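Progress report to the Kidix small grants panel
Project: Scaffold proteins and migration signalling in kidney epithelial cells
Reporting period ending April 30, 2025

Hi all,

Thanks again for letting me write these the way I talk. The formal tables went in through the portal with the budget sheet, so this is the version with the story in it (and a bit of grumbling about antibodies).

Quick reminder of where we left off. Last time I'd made the knockout lines, I was fairly pleased with myself, and I'd promised you wound-closure data by now. You're getting most of it. The knockout cells close a scratch more slowly than the parental line, and the difference holds up when we block division, so I'm comfortable calling it a migration effect. Putting the full-length scaffold back in brings the speed most of the way home. Putting back the version without the kinase-docking region does very little, which is what we were hoping to see!

The not-so-good news is the phospho blots. Our old antibody lot ran out, the new one lit up a band in the knockout lysate that has no business being there, and I lost weeks working out whether the problem was the cells or the bottle. I re-sequenced the edited locus in both clones and it's clean, so it was the bottle. We've since moved to a different antibody and I've re-run everything that was going to end up in a figure. The older blots are still in the shared folder, labelled as superseded, so please don't pull them for slides.

Imaging is where we've really picked up speed. I had 57 time-lapse fields analysed by the end of the period, all scored with the file names scrambled so I couldn't play favourites. Cells without the scaffold still put out protrusions, but the protrusions wander. They start in one direction, stall, and then another one pops up on the other side. My hunch is that the kinase is being switched on perfectly well and just isn't being held at the leading edge, and the docking mutant gives us a proper way of testing that.

A few practical bits. The Kofler incubator is back after its CO2 sensor was replaced, and it's been steady ever since. We've moved the image analysis over to Flisto, which took some swearing but means the tracking settings are now saved with each data set. The Sulline plates are more expensive than what I'd budgeted for. I've covered the difference out of travel, as we discussed, and there's no change to the total.
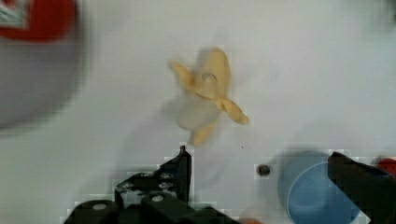
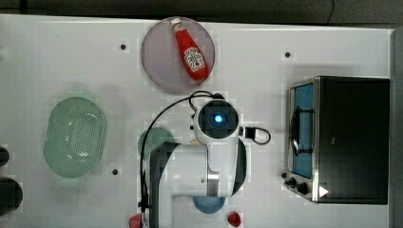 Plush banana in the gripper:

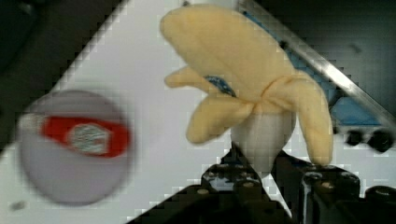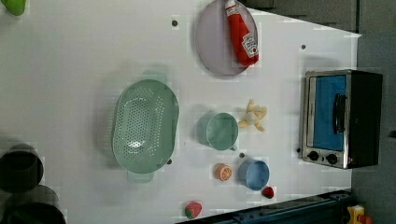

On to what's left. The biggest job is the live reporter for kinase activity. The construct is made and it expresses, but it's dim, and at the laser power I need to see it the cells start rounding up after 30 minutes. I've got a brighter version cloned and waiting for transfection. If that one behaves, I'll be able to watch activity and protrusion in the same cell, and the localization question more or less answers itself. If it doesn't, I'll fall back on fixed time points and staining. It's slower and a lot less fun, but it would still fill the figure.

I'd also like to ask for a small shift in the milestones. The inhibitor washout experiments were meant to come before the reporter work, and I'd rather swap them. The washout results are going to be hard to read without knowing where the active kinase sits, and I don't want to burn through the compound twice. The swap costs nothing extra and both milestones stay inside the grant period.

Writing-wise, I've drafted the methods and two of the figures. The introduction is a mess of bullet points and I'm not showing it to anyone yet. I'm aiming to have a full draft to you in June, with the reporter panel left blank if it has to be.

Things I need from you: a yes or no on the milestone swap, and a decision on whether the raw movies should go in your repository or ours. They're huge (up to 2 terabytes once the last set is in), so I'd love to know before I start copying anything. Email is fine for both, and I'm happy to jump on a call if the milestone change needs more explaining.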